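4.2 Transponder Loop Check, Prilau Circuit

1. Switch on the Ogola decoder and wait for the green status line on the timing screen.
2. Set the loop gain to 40.
3. Drive one car across the start line at pit lane speed.
4. Confirm that the signal strength reads 100 or higher.

Note: Repeat steps 3 and 4 for the pit exit loop.

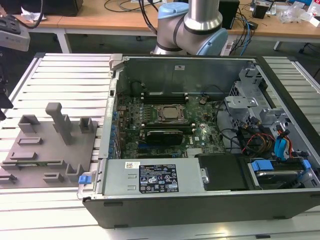

Fig. 9. Desktop tower, side panel removed.

5. Enter the circuit length and save the session file.

CAUTION: Do not change the loop gain while cars are on track. Lap records for the session will be lost.

Revised Thursday, July 31, 2025. A. Kariuki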